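가상 그리퍼에 돈을 내기 전에 따져 볼 것

2020년 12월 4일

소형 로봇 팔을 파는 회사들이 시뮬레이터를 같이 팔기 시작했다. 예전에는 팔을 사면 설치 파일이 든 메모리가 하나 딸려 왔고, 그 안에 관절 움직임이나 확인하는 프로그램이 들어 있었다. 지금은 월 구독이다. 브라우저에서 로봇을 띄우고, 그리퍼를 고르고, 작업대를 깔고, 가상 카메라를 달아 집기 동작을 학습시킨다. 팔은 나중에 사도 된다고 한다.

나는 중소 공장에 소형 자동화 설비를 넣는 일을 한다. 상자에 부품을 담거나, 트레이에서 트레이로 옮기거나, 검사기에 물건을 올려놓는 일이 대부분이다. 고객이 "시뮬레이션으로 먼저 보여 달라"고 요구하는 일이 늘었고, 그래서 지난 8월부터 Celomach의 구독 서비스를 쓰고 있다. 그리퍼는 Trondby의 두 손가락 평행 그리퍼 키트로 골랐다. Celomach 쪽 라이브러리에 이 키트의 모델이 들어 있고, 실물도 따로 주문할 수 있다.

결론부터 쓰면 이 서비스는 쓸 만하다. 다만 지금 팔리는 방식에는 동의하지 않는다. 시뮬레이터가 잘하는 일과 못하는 일이 가격표에서 구분되지 않고, 못하는 일 쪽이 더 크게 광고된다. 구매를 고민하는 작은 업체라면 그 차이를 알고 사는 편이 좋겠다.

가격과 구성

Celomach의 기본 구독료는 한 달에 105유로다. 여기에 계산 시간 40시간이 포함된다. 화면을 띄워 놓고 손으로 로봇을 움직여 보는 시간은 계산 시간에 들어가지 않고, 학습이나 반복 시험을 돌릴 때만 차감된다. 이 방식은 괜찮다. 배치를 이리저리 바꿔 보는 동안 시계를 의식할 필요가 없다.

남은 시간은 다음 달로 넘어가지 않는다. 이건 불만이다. 우리처럼 일이 몰려서 들어오는 업체는 어떤 달에는 한 시간도 쓰지 않고, 어떤 달에는 중순에 다 써 버린다. 문의했더니 상위 요금제로 올리라는 답이 왔다. 상위 요금제는 동시에 여러 장면을 돌리는 사람을 위한 것이라 우리에게는 쓸모가 적다.

비교 대상으로 Stidside의 서비스도 체험판으로 써 보았다. Stidside는 화면이 더 곱다. 금속은 금속처럼 반사되고 작업대에는 나뭇결이 있다. 대신 무겁다. 사무실에서 쓰는 노트북으로는 화면을 돌릴 때마다 멈칫거렸고, 고객 회의실의 무선망에서는 아예 시연을 포기했다. Wróbel의 패키지는 설치형이라 망 문제가 없지만 자기네 제어기를 사야 쓸 수 있다. 제어기를 이미 쓰는 공장이라면 검토할 만하고, 아니라면 순서가 거꾸로다.

그래서 Celomach로 정했다. 선택 이유의 절반은 가볍다는 점이었다.

단순한 화면에 대하여

Celomach의 렌더링을 처음 본 고객은 대개 실망한다. 카탈로그에는 공장 전경이 멋지게 실려 있는데, 손목 쪽 시점으로 바꾸면 회색 덩어리와 어두운 배경이 나온다. 장면을 따로 꾸미지 않으면 벽도 선반도 없다. 이게 돈을 내고 보는 화면이냐는 말을 들은 적도 있다.

나는 이 단순함을 결점으로 보지 않는다. 배치를 검토할 때 필요한 것은 형상과 거리와 간섭이다. 그리퍼의 몸체가 카메라 시야를 얼마나 먹는지, 손가락 끝이 화면의 어디에 오는지, 어느 각도에서 물체가 몸체 뒤로 숨는지는 면 몇 개로 그린 모델로도 알 수 있다. 질감이 붙으면 보기에는 좋지만, 회의에서 사람들이 그 질감 이야기를 하게 된다. Stidside 체험판을 보여 준 자리에서는 작업대 색을 바꿀 수 있느냐는 질문으로 한참을 보냈다.

몸체가 시야를 가리는 문제는 생각보다 자주 일을 망친다. 카메라를 손목 뒤쪽에 다는 구성에서는 그리퍼 자신이 가장 큰 장애물이다. 도면에서는 카메라와 손가락 사이의 거리가 넉넉해 보여도, 막상 카메라가 보는 화면으로 바꾸면 아래쪽이 온통 그리퍼다. 내려다보는 각도가 얕으면 손가락의 뿌리 쪽은 몸체에 가려진다. 작은 부품을 손가락 안쪽 깊숙이 물어야 하는 작업이라면 이 구성으로는 확인할 방법이 없다.
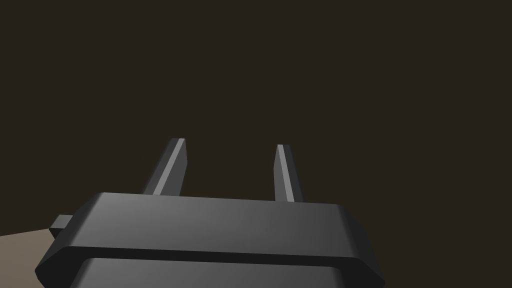
뒤쪽 약간 위에서 본 평행 그리퍼의 시뮬레이션 화면. 두 손가락의 뿌리 쪽은 몸체 윗면 가장자리에 가려 보이지 않는다.

이런 화면 한 장이면 카메라 위치에 관한 논의를 시작할 수 있다. 몸체가 화면 아래쪽을 넓게 차지하고, 손가락은 그 너머로 뻗어 있다. 손가락 모서리의 밝은 선이 어두운 배경과 구분되므로 끝이 어디인지도 읽힌다. 고객에게는 이 상태에서 물체가 들어올 수 있는 자리가 어디인지만 손가락으로 짚어 주면 된다. 긴 설명이 필요하지 않다.

물론 현장의 배경은 이렇게 어둡고 균일하지 않다. 현장에는 형광등이 있고, 포장 비닐이 있고, 누가 작업대에 올려둔 장갑이 있다. 깨끗한 화면에서 손가락이 잘 보인다고 해서 현장에서도 잘 보인다는 보장은 없다. 나는 이 점을 고객에게 먼저 말해 두는 편이고, 판매사도 그렇게 해야 한다고 생각한다.

판매사가 하는 말

Celomach의 소개 자료는 배치 검토를 거의 다루지 않는다. 한 쪽 구석에 간섭 검사 기능이 있다고 적혀 있을 뿐이다. 앞세우는 것은 학습이다. 가상 환경에서 집기를 익힌 로봇을 그대로 현장에 옮긴다는 이야기다. 영상에서는 화면 속 그리퍼가 물체를 집고, 다음 장면에서 진짜 그리퍼가 같은 물체를 집는다.

나도 그렇게 해 보았다. 물체는 모서리가 뚜렷한 플라스틱 상자, 얇은 고무 링, 기름이 묻은 금속 축까지 세 종류였다. 상자는 잘 되었다. 가상에서 익힌 동작을 거의 손대지 않고 쓸 수 있었다. 상자만 다루는 고객이라면 소개 영상은 거짓말이 아니다.

고무 링은 그렇지 않았다. 시뮬레이터 안의 링은 딱딱한 고리처럼 움직였다. 탄성을 조절하는 항목이 있기는 한데, 값을 내리면 손가락이 링을 뚫고 들어가고 값을 올리면 링이 튀어 나갔다. 지원팀은 계산 간격을 줄이라고 했다. 줄이니까 동작은 나아졌고 계산 시간이 빠르게 없어졌다. 그 달의 계산 시간은 링 하나를 붙들고 있다가 끝났다.

금속 축은 더 곤란했다. 기름 묻은 표면의 마찰을 어떤 값으로 넣어야 하는지 아무 자료도 없다. 실물에서 재면 되지만, 실물에서 재려면 그리퍼가 있어야 하고, 그리퍼가 있으면 처음부터 실물로 시험하는 편이 빠르다. 로봇을 사기 전에 모든 것을 확인할 수 있다는 문구는 이 대목에서 성립하지 않는다.

이 분야를 오래 다룬 사람들은 이미 아는 이야기다. 가상과 현실의 차이를 줄이는 방법도 여러 가지가 나와 있고, 마찰이나 조명을 일부러 흔들어 가며 학습시키는 기능은 Celomach에도 있다. 문제는 이 서비스를 사는 사람이 그런 사람들이 아니라는 데 있다. 월 구독으로 가격을 낮추고 브라우저로 문턱을 낮춘 이상, 고객은 처음 해 보는 공장의 생산 담당자다. 그 사람에게 흔들어야 할 값의 범위를 정하라고 하면 기본값을 그대로 쓴다. 나라도 그럴 것이다. 그런데 그 기본값이 어떤 물체를 두고 정해졌는지는 문서에 없다.

실물 키트와 맞춰 보기

Trondby 키트의 실물은 괜찮은 물건이다. 손가락이 나사로 고정되어 있어 바꾸기 쉽고, 배선이 한쪽으로 모여 나온다. 설명서의 치수도 정확하다. 우리가 받은 제품은 도면과 맞았다.

라이브러리에 있는 모델은 조금 다르게 봐야 한다. 외형 치수는 실물과 같은데, 케이블이 없다. 실물에서는 커넥터와 케이블이 옆으로 나오고, 손목을 돌리면 케이블이 따라 돈다. 좁은 상자 안으로 손을 넣는 작업에서는 이 케이블이 상자 벽에 먼저 닿는다. 시뮬레이터에서는 간섭이 없다고 나온다. 우리는 케이블 자리에 네모난 기둥을 붙인 모델을 따로 만들어 쓴다. 보기에는 흉하지만 이것으로 두 번의 재설계를 피했다.

손가락 끝에 붙이는 패드도 마찬가지다. 실물 키트에는 얇은 패드가 들어 있는데 모델에는 맨손가락만 있다. 패드를 붙이면 벌어지는 폭이 줄어든다. 폭에 여유가 있는 부품이면 상관이 없고, 빠듯한 부품이면 현장에서 안 들어간다. 그때는 이미 고객에게 된다고 말한 뒤다.

이런 차이는 하나하나 놓고 보면 사소하다. 모델을 만든 쪽에서도 빼먹을 만한 것들이다. 그러나 판매사가 모델과 실물을 한 묶음으로 내놓고 둘이 같다고 말한다면, 무엇이 빠졌는지 목록은 줘야 한다. 한 쪽이면 된다. 케이블 없음, 패드 없음, 손가락의 휨은 계산하지 않음, 이런 식으로 적으면 된다. 우리는 이 목록을 직접 만드느라 며칠을 썼고, 다른 고객들도 각자 같은 일을 하고 있을 것이다.

카메라도 적어 둔다. 가상 카메라는 초점이 늘 맞는다. 가까운 손가락과 먼 작업대가 똑같이 또렷하다. 실물 카메라는 그렇지 않아서, 손가락 끝에 초점을 맞추면 뒤의 트레이가 흐려지고 트레이에 맞추면 손가락이 흐려진다. 렌즈를 바꿔 가며 타협점을 찾는 일은 여전히 실물로 해야 한다. 흐림을 흉내 내는 설정이 있는지 물었더니 개발 계획에 있다고 했다. 계획은 구독료에서 빼 주지 않는다.

그래도 계속 쓰는 이유

여기까지 쓰고 보니 불만이 많은데, 구독은 해지하지 않았다. 배치 검토만으로도 한 달 요금은 한다. 예전에는 팔의 위치를 잡기 위해 현장에 가서 작업대 위에 종이 상자를 쌓고 줄자로 쟀다. 공장이 먼 곳에 있으면 하루가 그렇게 갔다. 지금은 고객이 보내 준 치수로 작업대를 만들고, 팔을 올리고, 손목 시점으로 바꾸어 화면을 함께 본다. 안 되는 배치는 그 자리에서 안 된다고 나온다.

안 된다는 답을 믿을 수 있다는 점이 중요하다. 단순한 모델에서 이미 부딪히는 동작은 실물에서도 부딪힌다. 카메라에 안 보이는 자리는 실물에서도 안 보인다. 반대 방향은 믿기 어렵다. 시뮬레이터가 된다고 한 동작 가운데 현장에서 안 되는 것은 계속 나온다. 나는 이 도구를 나쁜 안을 버리는 데 쓰고, 남은 안은 실물로 확인한다. 견적서에도 그렇게 적는다. 시뮬레이션 항목과 실물 시험 항목을 나누고, 앞의 것을 했다고 뒤의 것을 빼지 않는다.

견적에서 실물 시험을 빼 달라는 요청은 자주 온다. 시뮬레이션에서 다 봤는데 왜 돈을 또 내느냐는 것이다. 소개 영상을 보고 온 고객이면 당연한 질문이고, 그 질문에 답하는 시간은 판매사가 아니라 우리가 쓴다. 한 고객은 끝내 시험을 빼고 진행했다. 얇은 봉투를 집는 일이었다. 봉투는 서로 달라붙었고, 시뮬레이터의 봉투는 달라붙지 않았다. 결국 흡착 방식으로 바꾸었고 그리퍼 키트는 창고에 있다.

요금제를 나누면 된다

내가 바라는 것은 간단하다. 배치 검토와 학습을 따로 팔면 된다. 배치 검토에는 계산 시간이 거의 들지 않는다. 형상과 간섭과 카메라 시야만 보는 싼 요금제가 있다면 작은 업체는 그것으로 충분하고, 학습을 하려는 업체는 지금 요금제를 쓰면 된다. 지금은 배치만 볼 사람도 쓰지 않을 계산 시간에 값을 치르고, 남은 시간이 아까워서 학습을 돌려 보고, 거기서 나온 결과를 과하게 믿는다. 나도 첫 달에 그랬다.

학습 쪽 요금제에는 검증된 물체의 목록이 붙어야 한다. 딱딱하고 마른 물체는 된다, 늘어나는 물체와 미끄러운 물체는 시험이 더 필요하다, 이 정도만 적어도 상담이 훨씬 짧아진다. 판매사는 이런 문장을 싫어할 것이다. 그러나 안 되는 것을 적어 두는 회사의 제품은 되는 것도 믿고 쓸 수 있다. 로봇 팔 제조사들은 가반 하중과 반복 정밀도를 표에 적는다. 시뮬레이터에도 그에 해당하는 표가 있어야 한다.

실물 대여도 같이 묶을 만하다. Trondby는 키트를 짧은 기간 빌려주지 않는다. 구독 고객에게 그리퍼를 몇 주만 빌려준다면 마찰을 직접 재서 넣을 수 있고, 앞에서 쓴 금속 축 같은 경우도 해결할 길이 생긴다. 재고 부담이 있다는 것은 안다. 그래도 구독을 팔면서 실물과의 일치를 장점으로 내세운다면, 일치하는지 확인할 방법도 상품에 들어 있어야 맞다.

구매를 고민하는 업체에는 이렇게 권한다. 먼저 자기 부품이 딱딱한지, 말랐는지, 하나씩 떨어져 있는지를 본다. 셋 다 해당하면 Celomach를 한 달 써 보고, 학습 결과까지 기대해도 된다. 하나라도 아니면 배치 검토용으로만 생각하고 실물 시험비를 따로 잡는다. 시연을 볼 때는 공장 전경 말고 손목 시점을 보여 달라고 한다. 그리퍼 몸체가 화면을 얼마나 가리는지 보고, 모델에 케이블과 패드가 들어 있는지 묻는다. 영업 담당자가 그 자리에서 답하지 못하면 서면으로 받는다.

우리는 다음 갱신 때까지 기본 요금제를 유지하기로 했다. 케이블 기둥을 붙인 그리퍼 모델은 Celomach 지원팀에도 보내 두었다. 라이브러리에 반영할지 검토하겠다는 답장을 받았고, 그 뒤로는 소식이 없다.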